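stuncombe-table-sim
README, last edited Feb 9, 2022

Simulated runs of the two-arm robot we are building in the shared workshop at Urquijo. The sim came first so the arm code could be tested before the second gripper was bolted on. Maintained by Usha Iyengar and Gert Zwane.

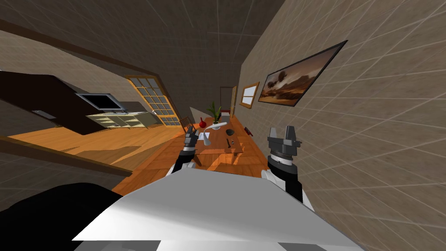
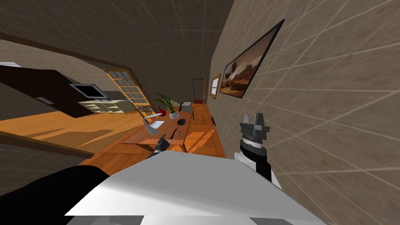
Both renders are from the dining table room, head camera view.

Contents: 26 runs, 2,199 rendered stills, joint logs for both arms. Logs are CSV, one file per run. Angles are in radians. Gripper opening is 0 to 1, where 1 is fully open.

The camera mount tilt is set in config/head.yaml. Change it there and not in the room file, or the logs and stills will no longer line up.

Known problems
- Runs before June used the old wrist offsets. Don't mix them with later ones.
- Run 8 has no right arm log. The stills are fine.
- Contact with thin objects is poor. Florencio Arroyo is working on the collision meshes.

Parts list and wiring for the real arms are in the build folder. Send fixes to Gert - he merges them by hand.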